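Supply drive: what came in, what we need, and how to sort it

The school supply shelf at the Virnine Neighborhood Center opens to families again in August. Collection started in June, and the boxes at the front desk and at the Farina branch library have both been emptied twice. We have 585 student kits on the request list so far, compared with 2000 loose pencils and pens now sitting in the back room waiting to be gone through. Those numbers sound better than they are. A lot of what gets dropped off is used, and used supplies have to be checked one at a time before they can go in a kit.

Lino Messina is running the sorting table again this summer. He asked us to print the rules in full, as last year's sheet was a bad photocopy and half the people at the table were working from memory.

What goes in a kit

Each kit for grades three and up gets wood pencils, one mechanical pencil, one pen, an eraser, a small sharpener, a ruler, and two notebooks. Kits for the younger grades leave out the mechanical pencil and the pen and get crayons and a glue stick. Kits are packed in the zip pouches from the Uvoso order. There are 100 pouches on hand and the rest are due in July. Until they come, please do not pack kits in grocery bags. We did that last year and had to unpack them all.

New pencils still in the box skip the sorting table and go straight to the Olau room, on the shelf marked GRADES 3+. Leave them in the box.

Checking used pencils and pens

Work at one of the white tables. It is much easier to see a cracked barrel or a bit of broken lead against a plain surface, and the tables wipe clean. Take a small handful out of the bin, put the bin on the floor or the chair next to you, and do the checking in the space in front of you.

Wood pencils get compared for length. There is a mark on the cardboard strip at each seat, and anything shorter than the mark goes in the short cup. If the strip has wandered off, hold the pencil next to a full-size mechanical pencil. One that is clearly the shorter of the two goes to the strip for a proper check when it turns up. Short pencils are not thrown away. The after-school room uses them for board games and score sheets, and the art teacher takes whatever is left.

Mechanical pencils and pens are picked up and looked at from both ends. On a mechanical pencil, press the cap a few times and see that lead comes out and stays out. Push it back in before you put the pencil down. On a pen, draw a line on the scrap pad. If you get nothing after a few tries, it goes in the trash.

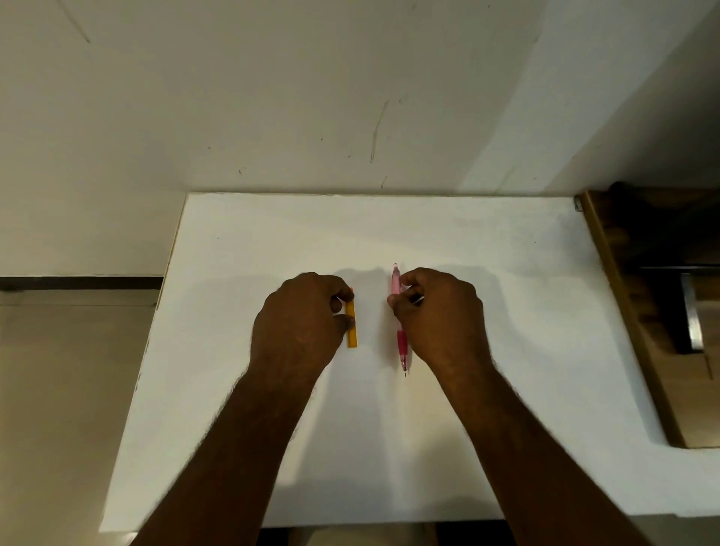
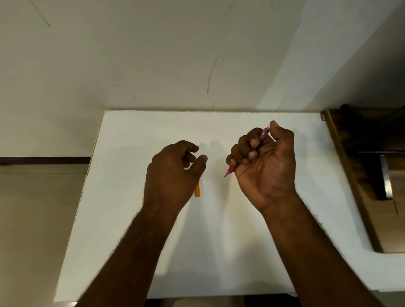 A short yellow pencil and a pink pen with a see-through barrel at the sorting table.

The cups

There are four cups at each seat, and the labels have been redone in large print.

KEEP, WOOD: Long enough, straight, and not chewed. It does not need to be sharp. All of these are sharpened together at the end of the shift with the electric sharpener, which should not be run for more than a few minutes without a rest.

KEEP, MECHANICAL AND PEN: Works when tested. Color does not matter and neither does brand. A missing eraser cap is fine. A missing pocket clip is fine too, as long as there is no sharp edge where it broke off.

SHORT: Wood pencils under the mark, with or without an eraser.

OUT: Split wood, cracked barrels, dried-up pens, anything sticky that does not wipe off with a damp cloth. When in doubt, ask Lino, or put it in OUT. We have enough pencils that one more does not make a difference.

Please keep the mechanical pencils out of the wood cup. They got mixed last year and two went into the electric sharpener. The replacement blade cost more than the box of pencils we were trying to save.

Refilling lead

Most of the donated mechanical pencils come with no lead or with one stub rattling around inside. Refills are in the flat drawer under the window, sorted by size. The size is usually printed on the barrel near the grip or on the clip. If it has worn off, set the pencil aside in the tray next to the drawer and someone will try it later. Three leads per pencil is enough. More than that and they tend to jam.

If a lead breaks off in the tip, do not dig at it with a pin. Take the tip off if it unscrews, tap it on the table, and put it back. If that does not clear it, the pencil goes in OUT.

Shifts

The table runs in the mornings from 9:30 until noon, with an evening session starting at 6 p.m. for people who work. Evening sessions are smaller and tend to go faster. Sign-up is on the clipboard by the front desk. You can come for one session or for all of them, and you do not need to have done it before. Children ten and older are welcome with an adult. Younger ones can help with crayons in the next room, where there is a rug and it is fine to make noise.

Parking is easier on the library side. The side door is unlocked during sessions. Bring your reading glasses if you use them, as the print on some of these barrels is very small. Coffee and water are in the hall — please leave cups out there and not on the sorting tables, where a spill last August took out a stack of notebooks.

What we still need

Pencils are covered. If you are buying something new for the drive, the following would help most:

Wide-ruled notebooks. We are 56 short for the younger grades alone.

Pencil sharpeners with a lid that catches the shavings. The open kind makes a mess in the pouch.

Erasers, the plain block type. The shaped ones are popular with the kids but most of them smear.

Lead refills, 0.7 size. We have plenty of 0.5.

Rulers marked in both inches and centimeters. Wood or plastic, either one.

We are not able to take backpacks, calculators, or binders this year. There is no place to store them and the middle school runs its own backpack drive in the fall. The front desk has their flyer.

Picking up kits

Families on the request list will get a call or a text in the first part of August with a pickup time. If your phone number has changed since you signed up, please stop by the desk or leave a message so it can be fixed. Kits not picked up by the end of the month go to the school office and are handed out there. Families who are not on the list yet can still be added through the end of July, in person or by phone.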